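Flurkstead Community Larder and Kitchen Garden
Minutes of the November meeting, upstairs room, started 7.15 pm

**Last time's minutes**

Read and agreed, with one correction: the leeks went to the lunch club and the parsnips went to soup. We had it backwards.

**Harvest round-up**

What a year for squash! The Gillotard bed, which we very nearly gave up on in spring, did better than any other patch on the site, and the skins have hardened so well that we should be eating from it until the new year (kept on the slatted shelves, please, stalks up, with a bit of air between them). In all 615 jars went through the kitchen this season, counting chutney, pickled beetroot and the plum jam that everybody kept coming back for. Lovely work all round, and a special cheer for the plum team, who stoned the lot by hand.

The runner beans were a let-down. Slugs early on, then the dry spell. Agreed to start them in pots next year and plant out later.

**Taster afternoon for families**

This took up most of the evening, and happily so. The plan is for a drop-in afternoon where children can try fruit and veg they might turn their noses up at on a plate: raw carrot in ribbons, roasted carrot with a little honey, orange slices, orange and beetroot salad, and squash soup in small cups. Space for 30 children at a time, with grown-ups staying. We'd like the tables low enough for the little ones to reach everything themselves, and the food labels big and cheerful, with a drawing as well as the word so that non-readers can join in.

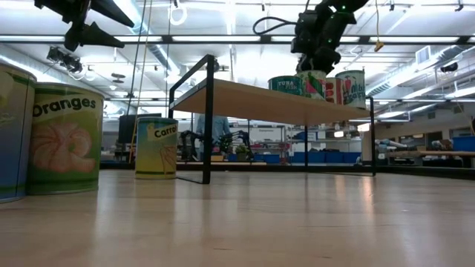

The Châu kitchen asked whether the carrots could be quick-pickled as well, with rice vinegar and a pinch of sugar, and said that their own under-fives finish a bowl of these before the rice is even cooked. Very warmly received! They will bring a batch and the recipe, and we'll print copies for people to take home.

Allergies: celery in the stock was raised. Agreed to make the soup without it and write the full list of ingredients on a card beside the pan.

**Sakix dehydrator**

The Sakix is up and running again with its new door seal. Apple rings take far longer than the booklet says, but they are delicious and the whole stairwell smells of them. Suggested that we try pears next, cut thinner. Anyone using it should wipe the trays and leave the door ajar afterwards.

**Seed order**

List passed round. Added: 2 packets of rainbow chard, a purple carrot for the fun of it, and more of the short-rooted carrot for the heavy soil by the gate. Garlic to go in as soon as the ground allows.

**Any other business**

- Jam jar lids are running low. Please return them with the jars.
- Shed padlock is stiff. Oil to be bought.
- Compost delivery: 30 bags, to be stacked behind the shed and not across the path this time.

Closed 8.50 pm. Next meeting in January, same room, soup provided.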